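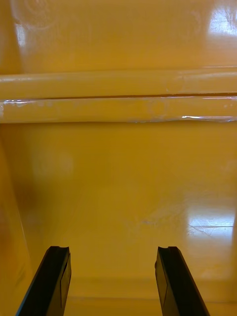
Recording cabinet and drawer episodes at the bench

Workshop tips, Torncombe manipulation room. Last revised Jul 29, 2026 by Sveva Sala.

Glossy fronts are the hardest surfaces we record. The wrist camera sees very little else once the fingers are close, and a bright patch of reflected light can have a sharper outline than any edge on the furniture. The notes below apply to the orange and yellow units and to anything else with a shiny finish.

Lights

Fix the lamps before the first episode and leave them alone until the batch ends. Between batches, move one lamp by a hand's width and write the new position on the sheet. A policy trained under a single lamp layout will learn the reflections as landmarks. We lost most of a February batch this way – 151 episodes, all with the same highlight in the same corner.

Do not tape diffuser paper over the lamps for some episodes and remove it for others within one batch.

Cleaning

Wipe the front with a dry microfiber cloth at the start of a session. Leave scratches and scuffs as they are. Polish changes the sheen from one day to the next and it gets onto the finger pads, where it shows up later as slipping on unrelated tasks. For pads, use a damp cloth, then a dry one.

Start pose

Begin with the fingers open and both tips in view. Vary the distance to the front and the sideways offset. Zihan Tang keeps a list of 11 start poses taped to the Tudbridge cart; go through it in order, then shuffle. Hold still for one second before moving so that the trimming script finds a clean start.

Approach

Move slowly over the last stretch. Operators tend to rush toward a rail or seam and correct on contact, and the correction is then what gets learned. If you miss, back off, reopen and try again in the same episode. Keep these; mark them "retry" in Fetex. Discard an episode only if the unit shifts on the bench or the arm stops on a fault.

Camera settings

Lock exposure and white balance in Ye before recording. Auto exposure darkens the whole picture when a highlight enters, and the gaps between panels disappear. Set exposure on the panel color, and let the highlights clip.

Batch size

Record 200 episodes per layout, with a break every 8 minutes for the operator. Check the first five on the monitor at full size before continuing. Thumbnails hide focus problems.

Spare pads are in the second bin under the bench. Write down the date when you open a new pack.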